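Notas para la charla: evaluación por pares y reparto de fondos
Jueves, 23 de enero de 2020

Diapositiva 1. Título.
Saludar, decir de dónde vengo y pasar rápido. No pedir que levanten la mano: en Prido lo hice y perdimos el arranque.

Diapositiva 2. La promesa.
Leer en voz alta la frase de la convocatoria de Drarnureo: «se financiarán las propuestas de mayor calidad». Pausa. Preguntar cómo se mide la calidad de algo que todavía no se ha hecho. El documento de bases le dedica 60 páginas al presupuesto y dos párrafos a los criterios científicos. Tengo las bases impresas por si alguien las pide.

Diapositiva 3. Los números.
3427 solicitudes, 305 concedidas. Dejar que la sala haga la división. Con una tasa así, la diferencia entre la última aprobada y la primera rechazada cabe en un decimal, y ese decimal lo pone un evaluador un viernes por la tarde. Cuidado aquí: no estoy diciendo que las 305 sean malas. Digo que no sabemos si las siguientes eran peores, y que el programa tampoco lo sabe, porque no las sigue.

Diapositiva 4. Dos evaluadores.
Cada propuesta pasa por 2 revisores. Si discrepan, se hace la media. Una propuesta que uno adora y otro detesta termina igual que una que a los dos les da lo mismo. Si preguntan por el tercer revisor: figura en las bases, como «posible». No he encontrado ningún acta en la que aparezca.

Diapositiva 5. El caso Grirkov.
Contarlo corto. El centro pidió dinero para repetir mediciones ajenas, se lo negaron por «falta de novedad» y en octubre la misma convocatoria publicó una declaración a favor de la reproducibilidad. Esperar a que se rían, si se ríen. Luego leer la declaración entera, sin comentarla.

Diapositiva 6. Lo que dice el informe Başaran.
El informe defiende que el sistema «funciona razonablemente». La prueba que ofrece es una encuesta de satisfacción entre quienes recibieron la ayuda. Insistir en esto. Reconocer que el capítulo sobre conflictos de interés es serio y que lo uso yo mismo.

Si sobra tiempo: el sorteo parcial entre propuestas que superan un umbral. No venderlo como solución. Tampoco me convence del todo, me falta ver datos de qué pasa con los grupos pequeños.

Diapositiva 7. Cierre.
Los indicadores de impacto que se exigen en la memoria final se rellenan antes de que haya impacto alguno. He leído memorias en las que un mismo resultado aparece como avance, como transferencia y como divulgación. Terminar con la pregunta de la diapositiva 2 y abrir turno de palabra. 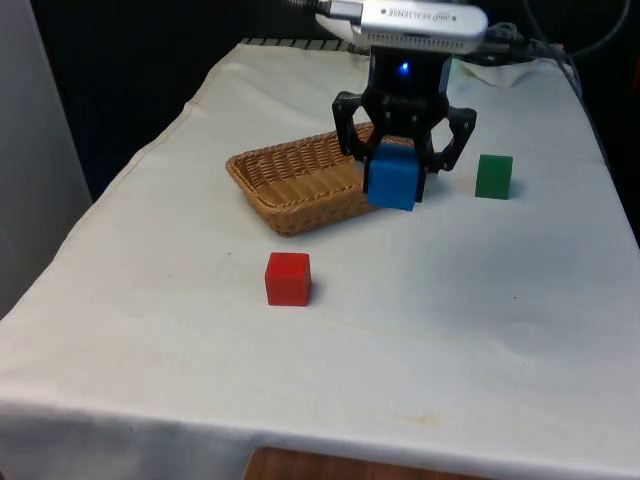
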